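Colerero Robotics Club, student project bay
Pre-run inspection, fruit handling task
July 31, 2025

1. E-stop within reach of operator: OK
2. Arm cabling clear of joints through full travel: OK. Re-check after any change to the wrist.
3. Fingers, visual: OK. Light scuffing, no cracks. Scuffs logged, no action.
4. Finger mounting screws: OK. Torque marks aligned.
5. Closing force limit: COMMENT. Config held the April value. Reset to level 3 and saved under Ziltlow.
6. Floor in working area: OK. No cables across walkway.

Wrist and head views, grape bunches and shelving:

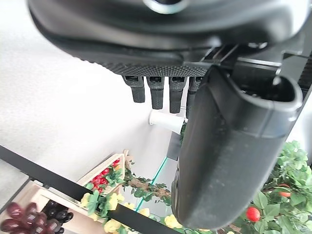
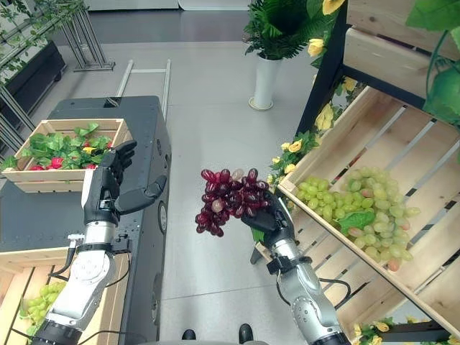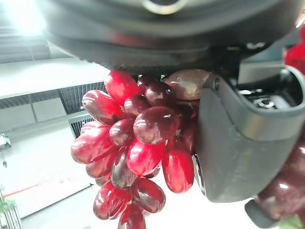 7. Grip release on command: FAIL, then OK. First release timed out. Cleared after controller restart. Repeat 5 times before the Brostthorpe demonstration.
8. Props: COMMENT. Replace any berry that comes off the stem; do not glue it back on. Spares are in the grey tub.
9. Log storage: OK. 1,972 files copied to the Lukumay drive.
10. People outside arm reach before enabling motion: OK. Tape line needs renewing at the door end.

Result: conditional pass. Item 7 stays open until the repeats are signed off. Next inspection due after 6 sessions or any finger change.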